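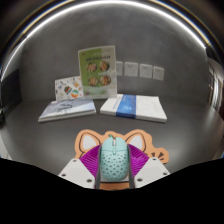 Section 2: Getting your Brunumus wireless mouse talking to your computer

Okay, the boring safety page is behind us, so let's get you clicking! I've set up more of these than I care to admit (my whole family sends me theirs) and it's a quick job once you know which bit goes first.

Before you start, grab one AA battery and find the little USB receiver. It hides in the battery compartment, and people throw it out with the packing all the time. Please check twice.

1. Turn the mouse over and slide the power switch to OFF.

2. Press the tab on the battery cover and lift. If it's stiff, use your thumbnail -- a screwdriver will chew up the plastic.

3. Pull out the receiver, then drop the battery in with the plus end facing the arrow.

4. Snap the cover back on. You want to hear a click.

5. Plug the receiver straight into the computer. Hubs do work, but I've had trouble with the cheap ones, so save that experiment for later.

6. Slide the switch to ON and give the mouse a wiggle. The pointer should move within 20 seconds.

Note: On an older laptop you may get a message about installing a driver. Let it finish, even if it looks stuck. Graziella Sartori wrote in to say hers sat at the same spot for ages and then worked fine.

If nothing happens

Hold the pairing button underneath until the light blinks, then unplug the receiver and plug it back in. You have 17 seconds before the light goes out, and if you miss it you just hold the button again. Still nothing? Try a different battery, even a brand new one (I've had duds right out of the pack).

Setting the speed

Open the Stivton settings program and look for the Pointer tab. The slider goes all the way up to 4000, and I'd leave that end alone unless you have a giant monitor. I keep mine pretty low and nudge it up when I'm working on photos. Click Apply before you close the window, or it forgets everything you just did.

Caution: Don't leave the battery in if the mouse is going in a drawer for the summer. Pierina Benedetti lost a good one that way, and leaks aren't covered by the warranty.

Caution: Clean the shell with a barely damp cloth and the switch set to OFF. No sprays, please!

Left-handed folks, swap the buttons on the same Pointer tab. Scrolling direction and the side-scroll option are in Section 3.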